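School bag collection

The Fairweather collection of school bags runs until 21 June 2021. Bags should be clean, with working zips and straps, and reflective strips are welcome for the walk home in winter. Notebooks and picture books can go in too - please put the heavier ones flat against the back. Last year we passed on more than 300 bags, and the packed ones went first. Drop-off is at the Prirska hall, side door. Bags will be handed out in August, before term starts.

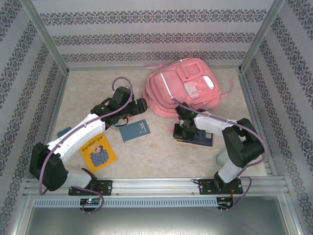 Hatice Karakaya asks whether drinking cups can be included as well, as her two always lose theirs by half-term.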